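The Andrade Award

The terms of the Andrade Award ran to 891 words, and Parveen Swati had read all of them twice before the panel sat. The award paid 1,000 pounds a year to one student at the Derby college, in two instalments, the second released in October on proof of attendance. The donor was Garisix, a firm that made pump seals. Its name had to appear on the certificate in type no smaller than the student's.

There were 242 applications. The first sift removed those without a reference. The second removed those over the word limit. By the afternoon of 17th July there were 7 left, and Debashish Liyanage had put them in alphabetical order, as the terms required.

"Bugti, F.," he said. "Bugti, T."

"Related?"

"Same address. Clause nine covers it. One award per household in any year."

Adeel Satti, who sat for Garisix, asked whether clause nine applied at the point of application or at the point of award. Parveen turned to it. The clause said "receive". Both applications were therefore valid, and only one could succeed.

They scored separately, in pencil, and Debashish entered the totals. Fouzia Bugti and Tanveer Bugti had come out level at the top. The next candidate was four marks behind.

"Tie-break," said Adeel.

"Clause fourteen. Greater financial need, as shown on form C."

The two copies of form C were identical, apart from the signatures. The mother had filled in both. In the box for other income she had written "none" and underlined it on each.

"Then the chair decides," said Debashish. Parveen was the chair.

She adjourned for twenty minutes, which the terms allowed, and took both statements down the corridor to the empty office by the stairs. Tanveer's was about bridges. It had diagrams. Fouzia's was about a summer job at Plokora, checking returned stock, and how she had redrawn the returns sheet so that the faults could be sorted by cause. She had attached the sheet, before and after.

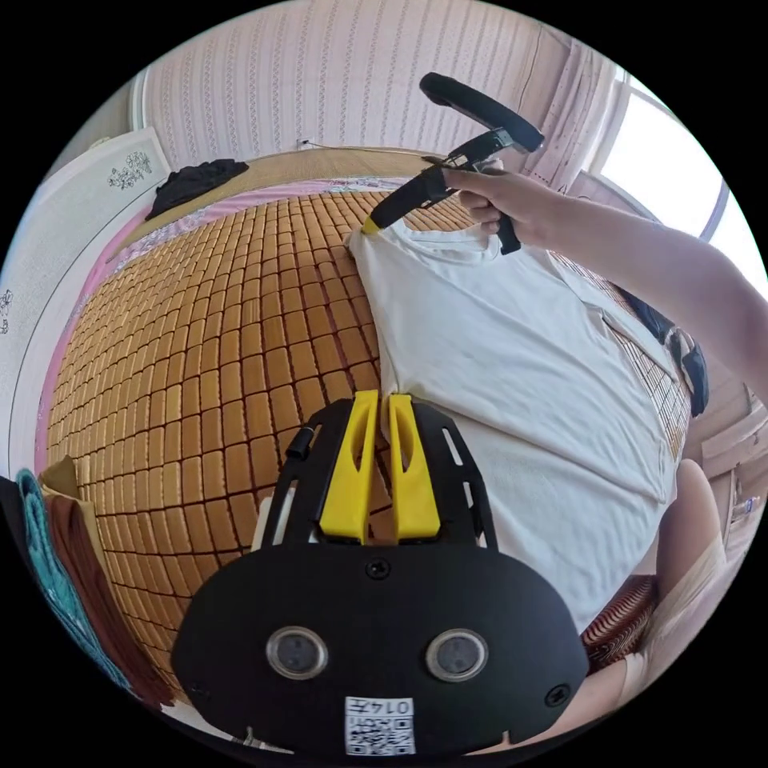

Parveen had worked a returns bench herself, before the college, and she knew what the old sheet was like because she had filled in one very like it. Most of the columns recorded who had touched the item. One, at the far right, recorded what was wrong with it. She remembered the sheet beside her asking for her initials again. Fouzia had moved the fault to the first column and cut the initials to one box.

She went back in and said the award would go to Fouzia Bugti.

"Reason?" said Debashish, pen up.

"Clarity of the supporting document."

He wrote it down. Adeel asked that the minutes show the brother as reserve, in case the offer was declined. Parveen pointed out that under clause nine this was permitted, provided the sister had not received anything first.

The letter went out the next morning. The reply came back with form D completed in full, signed by Fouzia and witnessed by T. Bugti, who had corrected the postcode.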